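Clamico puts gripper order back to February, asks for more fruit first

13 Sep 2024

Fruit packer Clamico has put off its big order for handheld gripper kits until February, the firm said this morning, and will use the time to work out what a full set would cost to run as well as to buy.

The plan had been to take 200 units in one go for the Andusano packing site. Now it's a small first batch on hire, then a second look at the figures. Purchasing lead Yaneth Marulanda said the quote itself was fine, it was everything round it that hadn't been priced. Spare pads, chargers, gloves, storage, someone to look after the files. "We had one line in the budget and it said grippers," she said.

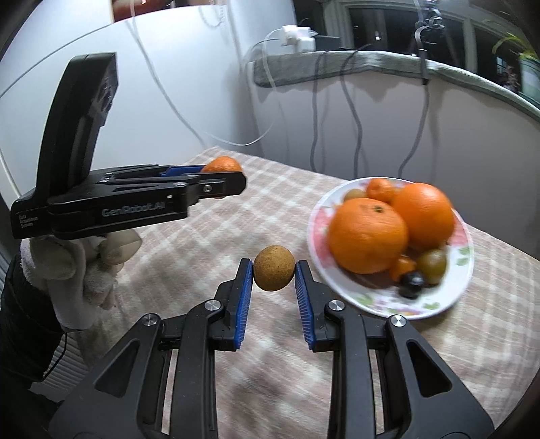 Staff time is the other thing. The kits are worked by hand, in pairs, and the recordings are meant to train the sorting arms Clamico hopes to fit at Andusano later on. So every hour on the kits is an hour off the line. Marulanda wants that cost shown seperately, per site, before anything is signed.

Two suppliers are still in. Morov, which would handle the hire, has offered to take back unused units at the end of the term. A smaller dealer, Muñoz, came in cheaper per pair but wants payment up front and doesn't include repairs. Neither price has been made public. Clamico says it will not pick on unit price alone.

Targets have moved as well. The first draft asked for 263 recorded sessions from the pilot, that has been cut to 239 after shift leads went through the rota. Total clips wanted by the end of the hire: more than 2,000. Marulanda thinks thats doable, shift leads less sure.

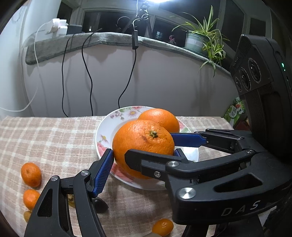
What goes on the table matters for the budget too, says Jhair Villanueva, who is drawing up the task list. His first list was nearly all grapes and berries, as that is where Clamico loses most stock. It has since been widened. A large orange takes a gripper on each side, blue pads against the peel, and a job like that ties up two units at once, so pairs have to be costed as pairs. A kumquat can be done with one. Villanueva has asked for the list to be split that way so the buyers can see how many units each job needs, and how many would be sitting in a cupboard.

Pads are his main worry. They are priced as a spare part in one quote and as a consumable in the other, which makes the two hard to set side by side. He has asked both firms for a price per box and a delivery time. Only Morov had replied at time of writing.

Fruit for the sessions comes out of the site's own stock for now, mostly sizes that would not go to shops. Longan and mandarins have to be bought in. Small sums, but no code to book them to, so they are going through petty cash until finance sets one up.

Revised budget goes to the Andusano site managers next, with the hire contract attached. Firms wanting to quote for cases, charging racks or data storage can still get in touch with Clamico purchasing. Quotes should be for the hire batch and the full 200, priced apart, VAT shown.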